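Home & Workshop | Features | Materials

The narrow strip: what happens to wood at the edge of a job

January 1, 2022
By the Clirkico features desk

Offcuts under 52 mm wide are rarely entered on a cutting list. At the Prerkau joinery shop they are sorted by length, stood upright in a rack and used for packing, edging, glue spreaders and test pieces for stain. The shop went through two racks of them in December.

A strip behaves differently from the board it came from. It has more surface for its volume, so it takes up and gives off moisture faster, and any tension in the grain shows up as a bow within a day or two. Prerkau leaves new strips for three days before use. Those that bow are kept for short work – wedges, shims, stirring sticks – where the curve does not matter.
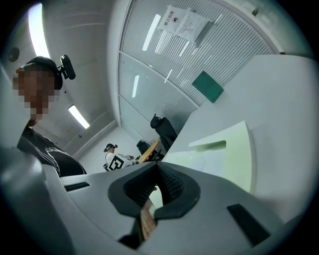 Workwear is a black shirt and dark headgear; a narrow brown strip shows between the black fingers.

Colour is the second difficulty. A single length can run from dark and smooth to pale and mottled, and an oil finish will widen the gap. The usual remedy is to test both ends before committing the piece to an edge that will be seen. Kashyap, which supplies finishing oils to the shop, recommends thin coats wiped back after about 2 minutes.

Storage is simple. Jimis racks have open fronts and a raised base, which keeps the end grain off a concrete floor. Lengths are marked in pencil at the top. Anything split is taken out when the rack is next filled.

Contact the features desk | © Clirkico 2022 | Back to top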